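Mellor Tub Chair, Gray - Eight Months In

I bought the Mellor in November to replace a recliner that had taken over a corner of the living room. I paid 362 for it, delivery included. The same store had the Zadel for 800, and I sat in both for a good while before deciding. The Zadel has a higher back and a softer seat. It was nicer, but I could not see where the extra money went.

Delivery was by Grenside, two people, and they called ahead. The box was larger than I expected and the cardboard took a while to break down. Assembly was four screws and a hex key. One of the screws went in at an angle and I had to back it out and start over.

Seat comfort is good for an hour or so of reading. After that I want to get up. The back wraps around you at the ribs and stops there, so there is nothing for your head. My brother-in-law, Vilmos Hajdu, is six foot three and told me it felt like sitting in a bucket. My neighbor Endang Krishnan is a good deal shorter and has asked me twice where I got it. If you are tall, try it in the store first.

The seat is firm. It was very firm in the first month and has eased a little. I have not seen any sagging. The seams are straight and I have only found one loose thread, on the inside of the left arm, which I trimmed with nail scissors.

The fabric hides dust well. It does not hide dog hair. A rubber glove works better on it than the lint roller does. I spilled coffee on the right arm in the spring and blotted it with cold water and a drop of dish soap. It dried without a ring. The care tag says not to scrub, so I didn't.

You will probably want a cushion for the lower back. The chair does not come with one. I tried a Sarner lumbar roll first, but it kept sliding down behind me and I gave it to Ankica Nedeljković for her car. An ordinary square pillow does the job, as long as it isn't too thick - the seat is not deep and a fat one pushes you forward.
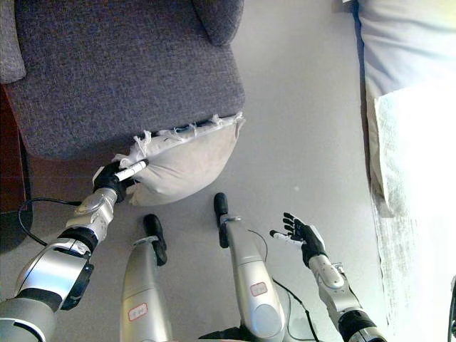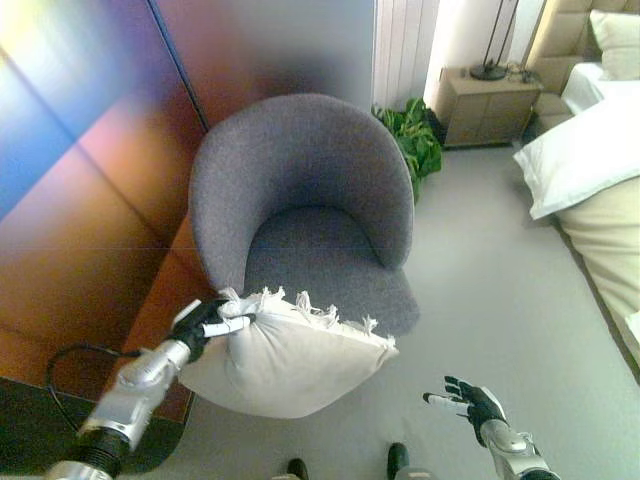
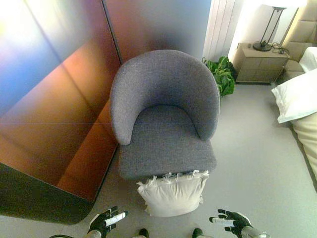
Customer service was slow. I wrote to them about the bad screw, mostly to get a spare, and it took three messages. The person who finally answered was polite and the spare came in a padded envelope with no note.

A few other points. It is light enough to move on your own, which I do when I vacuum. It does not swivel. The color in the store looked a shade bluer than it does at home, so ask for a swatch if you are matching a sofa.

I would buy it again at this price. I would not pay 800 for it.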